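Amerley Zakaria
Materials and Making, second-year project
Draft handed in September

## Finishing maple for things people touch

My project compared three finishes on hard maple: a plain mineral oil, a hardening oil sold by Fimness, and a water-based varnish. I wanted to know which one holds up best on a surface that gets handled and wiped every day, such as a bread board or a child's table top.

I bought the maple from Skukirden, a small yard that sells short offcuts by weight. The pieces came from different boards, so the color and grain were not the same from one to the next. I did not try to match them. A larger project should cut all its samples from one plank.

### Preparation

Each piece was planed, then sanded up to 220 grit by hand. I wet the surface once between sandings to raise the grain and sanded it again when dry. I skipped this step on the first two pieces and they came out rough under the varnish, so I stripped them and started over.

Maple is dense and does not take finish evenly. Dark streaks and small knots soak up oil at a different rate from the wood next to them, and on a flat board with the grain running lengthwise it is easy to see where one coat stopped and the next began.
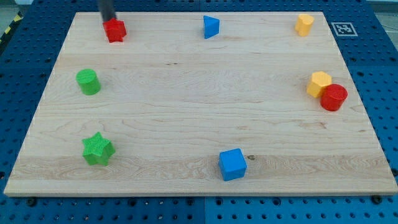 The oils went on with a cotton rag, three coats each, with a day between coats. The varnish went on with a foam brush. I had trouble with bubbles along the edges until I thinned the first coat slightly.

### Wear test

I wiped each sample 500 times with a damp cloth, stopping after every 100 to let it dry and look at it under a desk lamp. Then I left a ring of cold coffee on each one overnight.

The mineral oil was dull well before the end, and the coffee left a clear mark. The Fimness oil kept most of its sheen and the mark was faint. The varnish showed no mark at all, but it had two small scratches that I could not rub out. On the oiled pieces I could fix a scratch in a few minutes with fine paper and a little more oil.

I also asked people in the Akpalu building to pick the sample they liked the feel of, without telling them which was which. The Fimness oil got 62 percent of the votes. Several people said the varnish felt like plastic.

### What I would change

The workshop was colder at night than I expected — the varnish may have needed longer to cure than the can says. I would repeat that part in a heated room and give it about 3 weeks before testing.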